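Borkstead Hand Wash Bar for Caps, Canvas and Other Stubborn Cloth

Item: laundry bar, unscented
Weight: 8 oz
Sold as: single bar or box of 2
Made in: our Borkstead workshop
Page updated Jul 27, 2020

We have been making this bar longer than anything else on the list, and I still get a small thrill when a fresh batch comes out of the molds. It started as a plain kitchen soap. The recipe was too hard for hands, too slow to lather, and for a while we used up the leftovers on shop aprons. The aprons came out so well that the kitchen soap was forgotten and the laundry bar took its slot.

It's a hard, pale, slightly chalky bar with square corners. The corners matter more than you'd think, at least while they last. You can run one along a seam or a brim edge and put soap only where the grime is. Once they wear down, the flat side is good for larger areas, and the last sliver can be grated into a bucket with an ordinary cheese grater (keep one just for soap, please).

What's in it

Coconut oil, a little sunflower oil, lye, washing soda and water. There is no fragrance, no dye and no optical brightener. Brighteners are the reason some whites look faintly blue after a few washes, and on natural, unbleached cloth they can spoil a color you paid good money for. A customer once sent us half of a tablecloth washed with a brightener and half washed without. We hung them in the shop window and people argued over which was better!

Washing soda is there for hard water. The water in Borkstead is very hard, and plain soap leaves a gray scum in it that will settle into any weave. If your water is soft you'll need less of the bar than we do, and it will last you a good deal longer.

Caps 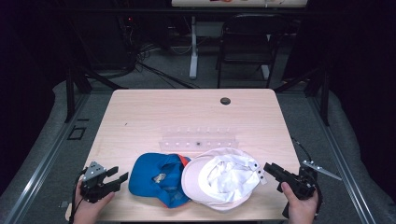 Sweat is the great enemy of a cap, and most of it ends up in the band. It dries there, goes yellow, then stiff, and the salt works its way outward until there's a tide line on the crown. A washing machine can knock the shape out of a brim, and a dishwasher (yes, I've read those tips as well) runs far hotter than most caps would like. Hand washing takes a few minutes, and the part to go after is the inside, so turn the cap over with the lining up, just like the white one here, and look for the care label before you do anything else. If it says wool, stop and read the wool note further down. Where two colors meet, as with orange-red trim on a blue brim, try a damp corner of white cloth on the join first. Any color on the cloth means cold water only and no soaking.

Wet the band with cool water. Rub the bar along it until you can see a thin film of soap, then work the film in with a soft nailbrush, short strokes, following the stitching. Leave it alone for 2 minutes. Rinse under the tap with the crown down so the dirty water runs out and away from the front panel. Press with a towel and never wring.

For drying, a bowl turned upside down is perfect. Pick one close to the size of your head, set the cap on it and smooth the front panel with your palm. Keep it off the radiator. Older caps may have cardboard in the brim, and those shouldn't be soaked at all; wipe the brim with a barely damp cloth and wash only the band.

Canvas and heavy cotton

This is where the bar really shines, and I could go on about it all day. Bags, aprons, tool rolls, deck chair seats, dog beds. Thick cotton holds on to dirt in a way thin cotton doesn't, and liquid detergent tends to slide across the top. A hard bar gets rubbed down into the weave, where the work is.

Brush the piece dry first. Outdoors if you can. Then wet it all over, even if there's only one spot, or you'll trade a stain for a ring. Soap both sides of the spot and fold the cloth against itself to scrub. For a bag, do the bottom and the handles before the panels.

Keep the water cool for the first wash of anything unbleached. Natural canvas often shrinks, and 70 degrees Fahrenheit is as warm as we go with a piece we care about. Frayed edges should be patted and left to dry flat, as scrubbing will only open them up. Around metal fittings, rinse twice and dry with a rag straight away — soap left under a rivet can leave a dark mark on pale cloth, and that mark is far harder to shift than whatever you were washing out.
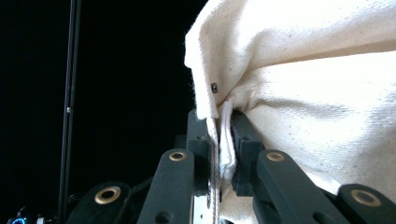 According to Zitach, writing to us in January, the dry brushing made more difference than anything else on this page. Zitach had been soaking a boat cover overnight, two or three times a season, and getting mud every time. A stiff brush, one wash with the bar and one rinse did it, and the bar went on to do the cushions as well. We've since moved the brushing step to the top of the card that comes in the box.

Wool note

Don't use this bar on wool or silk. It's too alkaline and will leave them harsh. Our Skundus flake is made for both and dissolves in cold water.

Storing the bar

Keep it on a rack or a slatted dish. Left in a puddle it goes soft on one side and you lose a week of washing. We let each batch cure for 54 days before wrapping, and a bar kept dry will go on getting harder in the cupboard. A white bloom on the surface is only soda ash and rinses off.

Goes well with

Hodoroagă nailbrush, soft
Slatted soap dish, small
Skundus wool flake

The wrapper is plain paper with no coating, so it can go in with your paper recycling.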